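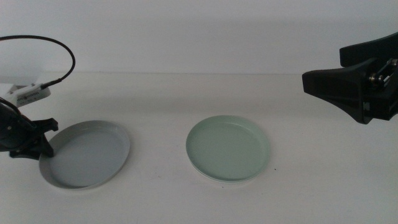
Fig. 3. Gray plate at left, green plate near the middle, before stacking.

Section 3: Laying Out and Stacking the Plates

You have unpacked the Wultik table set and washed it as described in Section 2. If you skipped Section 2, go back. The packing dust is harmless, but it tastes like a shoebox.

This section covers the two shallow plates, one gray and one green. They are the easiest pieces in the set, and they produce the most mail. Most of that mail concerns chipped rims, and most chipped rims begin with someone stacking plates while looking at something else.

Before you begin

Clear a flat, light-colored surface. White is best, as crumbs and grit show up on it. A dark tabletop will work but will keep its secrets.

Remove anything you would be sorry to knock over. Remove the tablecloth too. It slides, and it will pick its moment.

Check that both plates are dry on both sides. The underside counts as a side.

NOTE: The green is called Pale Mint on the carton and Sea Mist on the spare parts list. They are the same green. Zdenka Omerović, who answers the mail at our Hurstead office, would like this to be more widely known.

3.1 Laying out

1. Set the gray plate on the left side of the table, rim up. Lower it flat. Do not drop one edge and let the other follow.

2. Set the green plate near the middle, with open table on all sides of it. See Fig. 3. The plates should not touch. If they do, slide nothing. Lift one and put it down again farther off.

3. Press lightly on the rim of each plate with one finger, at several points. A plate that rocks is either sitting on a crumb or needs to be exchanged. Look for the crumb first.

4. Wipe the table between and around the plates. Specks that look like part of the table often aren't, and grit caught under a plate will scratch whichever surface is softer. You will find out which one that is by looking at the scratch.

NOTE: From where you are standing, a round plate looks slightly oval. Both plates are round. Please stand directly over the plate before writing to us about this.

3.2 Checking the rims

1. Pick up the gray plate with both hands and run a thumb slowly along the rim. You are feeling for rough spots. Small changes in gloss are normal. Anything that catches the skin is a chip.

2. Repeat with the green plate. The finish is matte and hides small chips better than the eye would like, so go by touch.

3. Put a chipped plate back in its sleeve and turn to Section 7, Exchanges. Do not sand it. Volkan Kılıçarslan in our workshop has seen what people do with sandpaper and has asked us to put this in every edition.

CAUTION: A chipped rim can cut. Keep chipped plates away from children, and from adults who say it's fine.

3.3 Stacking

1. Lay one felt disc from the accessory bag in the center of the green plate. The disc should lie flat on the base and should not climb the rim.

2. Hold the gray plate level by opposite edges. Bring it over the green plate and line the two up before you lower it.

3. Lower the gray plate until it meets the felt, then let go with one hand, then the other. Letting go with both at once is faster and is covered in Section 7.

4. Look at the stack from the side. The rims should be even all the way around. If the top plate leans, lift it off and center the disc. Turning the top plate in place will only move the felt somewhere worse.

5. Carry the stack with both hands underneath.

CAUTION: Do not use the stack as a tray. Its rims are low and were never meant to restrain a cup.

Either color may go on top. Earlier editions of this guide insisted on gray over green, following a preference of Perihan Bayram's that somehow became a rule. She has since changed her mind. Owners of the earlier edition may continue as they are.

3.4 If something is not right

The plates stick together.
You left out the felt, or put them away damp. Leave them at room temperature for an hour and lift straight up. Do not pry with a knife.

There is a gray mark on the table.
Try a damp cloth. If the mark stays, try a little baking soda on the cloth. If it still stays, look at old photos of your table. It may have been there first.

There is a gray mark on the green plate.
Usually metal from a fork or spoon. Baking soda again, and a soft cloth. No steel wool.

The felt disc is missing.
Look on the bottom of the plate you are holding. If it is not there, a folded paper napkin will do until a spare arrives. Order discs as part number 42.

The plates do not match.
Correct.

3.5 Storage

Store the stack on a shelf you can reach without tiptoes. Stack no more than one set high. Bowls from the Cister line will sit on top of the plates and look as if they belong there, but the foot is too narrow and they wander.

Continue with Section 4, The Pitcher. You will need a towel.

Revised 5/30/21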